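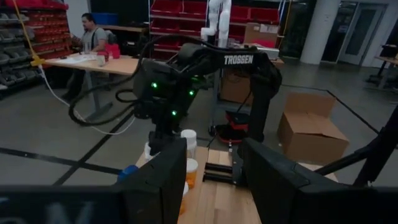
作業台の上の容器類

共用作業室 運営打ち合わせ 議事録

日時:12月13日(金)11時より
出席:Adeel Bugti(進行)、Dorian Lemaire、Trerkura担当、Grarken担当、書記
欠席:Marty担当(書面で意見提出あり)

1. 前回議事録の確認
「作業台の整理はおおむね完了」とあった箇所について、Lemaireより、何をもって完了としたのか分からないとの指摘。前回の担当者も基準は決めていなかったと認めた。「おおむね完了」を「継続」に訂正のうえ承認。

2. 作業台に置く容器の扱い
Bugtiより提案。木の天板に出している薬用ボトルと白い容器について、使い終わったら棚の決まった段に戻し、全部に内容表示のラベルを貼る。

Lemaireは、ラベルについては賛成しかねるとした。オレンジ色のボトルは見た目がほとんど同じで、貼っても向きが変われば読めない。前にも色付きシールを試して、2週間ではがれている。今度は何が違うのか、との質問。
Bugtiの回答は「今度は貼る人を決める」。Lemaireは、それはシールの粘着力とは別の話だと述べた。

Grarken担当より、小さい白いボトルも対象に入るのかとの確認。入れる方向だが、提案書には「薬用ボトル等」としか書かれておらず、「等」の範囲は出席者の間で一致しなかった。
Trerkura担当は、キャップだけが台に残っている場合の扱いも決めてほしいと要望。本体が見つからないキャップを誰が預かるのかで話が止まり、当面は棚の下段に浅い箱を一つ置くことにした。Lemaireは、箱を置けば箱がいっぱいになるだけではないかとの見解。議事録に残すよう求められたので記す。

決定:棚へ戻す運用は試行として始める。ラベルは見送り、キャップ本体への手書きで足りるかを先に確かめる。
担当:Bugti

3. 床の区画線
コンクリート床の黒いテープの区画について、どの四角が何のためのものか一覧がほしいとの要望が、Marty担当から書面で出ていた。Bugtiは図面があるはずだと発言したが、所在は確認できず。Lemaireより、図面が出てきたとして現在のテープと合っている保証はあるのかとの質問。保証はないとの回答。
テープの貼り直しを求める声もあったが、用途の分からない線を新しくしても仕方がないとの意見が多く、見送った。
決定:現状の線を書き起こし、使っている区画だけ用途を記入する。
担当:Grarken担当

4. 事務机の書類
壁側の机に書類が出たままになることがある件。Bugtiは退室時に机の上を空にする案を出した。Trerkura担当は、翌朝も続きをする人に毎回片付けさせるのは手間が増えるだけだと反対。書記からも、この議事録の下書きが同じ机にあることが多いと申し添えた。
書類立てを入れる案については、置けば書類が減るという根拠が示されず、購入は認めない。手持ちのものを使う分には構わない。

5. 収納用品の見積もり
Clarora製の仕切り付きトレー8枚の購入案。Lemaireは、議題2の試行の結果が出ていない段階で枚数が決まっているのは順序が逆だと指摘した。Bugtiは、まとめて買えば送料が下がると説明したが、下がる額は手元になく、次回までに調べることとなった。保留。

6. その他
ケーブルの垂れを束ねてはどうかとの意見あり。束ねると腕の動きに引っかかるおそれがあるとの声もあり、どちらも試していないため結論は出さず。

次回:2月。日程はBugtiが調整する。議題2の試行結果は口頭での感想でなく、戻っていなかった日の記録を持ち寄ること(Lemaireの要望、異議なし)。

以上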